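Smartphone stand

A smartphone stand is a small support that holds a phone upright, or at a slant, on a table, desk or counter. It lets the owner see the screen without holding the phone. Stands differ from cradles and docks, which usually include a charging connector. Most weigh less than the phone they carry and rely on a wide or heavy base to keep from tipping.

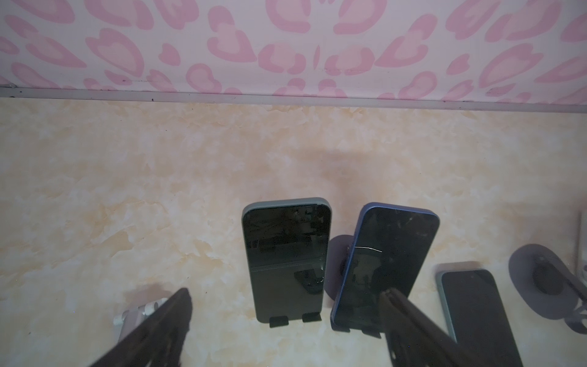 Prevden Household Objects Group

The part of a stand that touches the lower edge of the phone is called the lip or foot. On many models it is a pair of short feet, often padded with rubber. Once a phone is in place, the feet may be all that shows from the front.

History

Simple easels for cards and photographs were used to hold early mobile phones, but purpose-made stands became common only after phones with large screens reached the market. The Raltside, a folding model sold by a small maker of desk goods, had a first run of 2000 units. Its round base and single bent support were later copied by other makers. The Matheson, a heavier design, added a second hinge so that the height and the angle could be set separately.
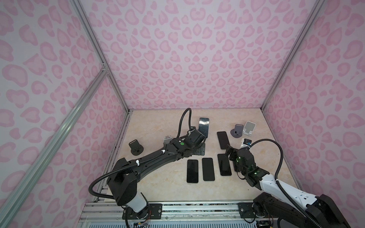

Can one stand hold phones of different sizes?
Most can, as long as the lip is deep enough for the phone and its case. Large phones need a wider base or a lower angle.

Types

Round-base stands have a disc at the bottom and an arm rising from it to a support plate. They take up little room and can be turned easily. Folding stands close flat for travel and are usually made of plastic or metal. Tablet stands follow the same plan but have a broader plate, and many will also hold a phone.

Wedge stands are a single block with a slot cut across the top. They have no moving parts and cannot be adjusted.
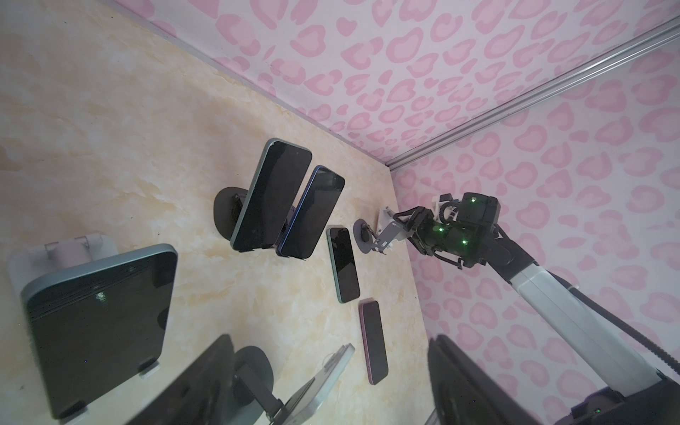 Phones upright and lying flat, with a round-base stand beside the wall corner

Arrangement and use

Where several phones are kept on one table, as in shops and repair rooms, the stands are normally set in a row with the screens facing the same way. A gap of 30 millimeters between neighbors leaves room for fingers. Phones waiting for a stand are laid flat, away from the table edge. The display guide issued by the Plukcombe retail school advises placing the largest devices at the ends of the row and smaller ones toward the middle.
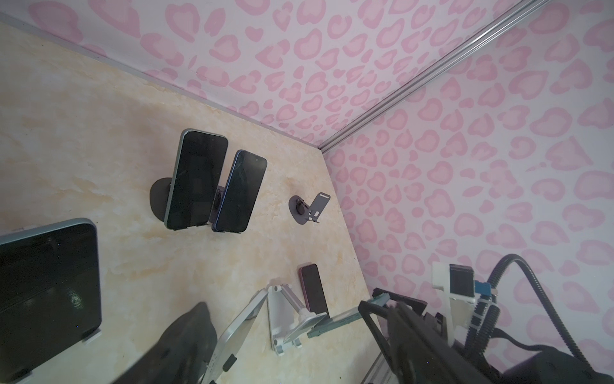 Care

Stands are wiped with a dry or slightly damp cloth. Dust on the lip can scratch a phone's lower edge. Hinges that have become loose are tightened with a small screwdriver or, on riveted models, replaced along with the arm.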